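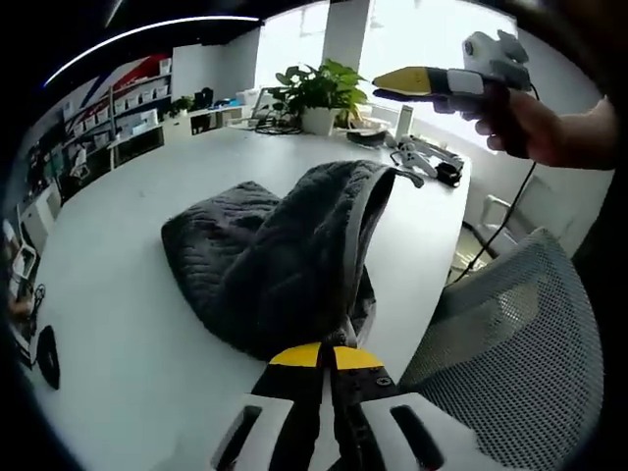 Havavholm drying towel in dark gray. The paler binding ends in a small loop.

2112 shares 16 comments

Havavholm Kitchen Drying Towel: do you need a special towel for dishes?

I own a drawer of plain cotton dish towels, most of them older than my stove. They dry dishes. When they get wet I hang them up and take another one. So when a company tells me I've been doing it wrong and should be using a thick, fluffy microfiber towel with a "channel weave," my first question is what problem I was supposed to be having.

According to Havavholm, the problem is that cotton pushes water around and leaves lint on glasses. The first half of that is true of a brand-new cotton towel, which is close to waterproof until it has been through the wash a few times. The second half depends on the towel. Mine stopped shedding years ago.

I bought two with my own money and used them for everything I'd normally dry by hand: pots, mixing bowls, the good knives, the salad spinner that never dries on its own.

On pots and bowls it's good. One pass around the inside of a stockpot and the water is gone, where my cotton towels usually need a second go. It also keeps soaking up water well past the point where I'd have given up on cotton. If you wash up for a big family and hate stopping to grab a fresh towel, I can see the appeal.

Glasses are another story. The pile is so thick that I couldn't get a useful amount of it into a narrow tumbler, and forcing it in felt like a good way to break something. On wine glasses it grabbed at the stem. It left no lint that I could find, I'll give it that, but it did leave faint streaks until I had washed it several times with no softener. The label says to skip softener. It says so in tiny type on the back, under the part about how soft the towel is.

Then there's the matter of where you put a wet one. A soaked Havavholm is heavy, and it stayed damp overnight on the oven rail with the window shut. By the end of the second day it had started to smell a little sour. My thin cotton ones are dry by bedtime. The loop helps if you have a hook with air on both sides. I have a rail, like most people in a rented kitchen.

You also can't use it on anything hot. The care tag warns against heat, so it's useless as a pot holder, and I grab a towel for that without thinking a dozen times a week. Keep a cotton one nearby or you'll forget.

Where it has earned its keep is flat on the counter. Spread out under washed lettuce or a load of upturned bowls, it catches everything and the counter underneath stays dry. That's a drying mat, though, and the Flirnico mat I've had under my sink since June costs less and does the same job. 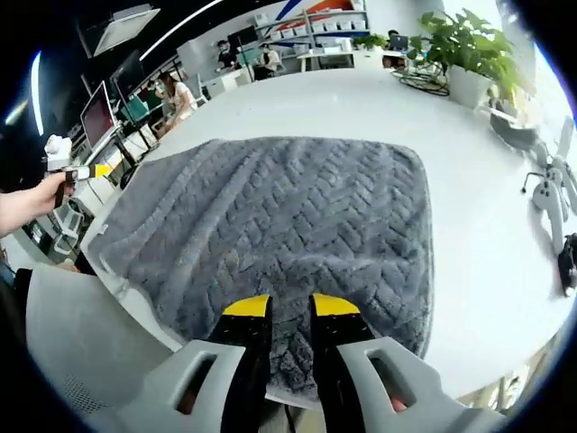 Zorica Mladenović wrote in after my first notes on this towel to say I was being unfair about the smell, and that hers has been fine all year because she wrings it out hard and washes it every other day with hot water and a splash of vinegar. She has also tried the Fetska version and found it thinner and quicker to dry, but worse on cast iron.

I tried her wringing advice and it did help. I'm less keen on the rest. A towel that needs laundry that often has to be compared with a stack of cheap towels washed just as often, and the stack wins on price by a long way. I haven't tested the Fetska and won't guess.

The edges have held up so far – no loose threads, binding still flat after a lot of washes. The color hides coffee well. It also hides everything else, so you can't tell by looking when it's due for a wash.

Worth buying if you hand-wash a lot of large pots and have a hook near a window. I'd get one and see. Skip the gift set, which adds a second towel and a box. Mine have moved to the bench by the back door, where they dry the dog.

2 people found this review helpful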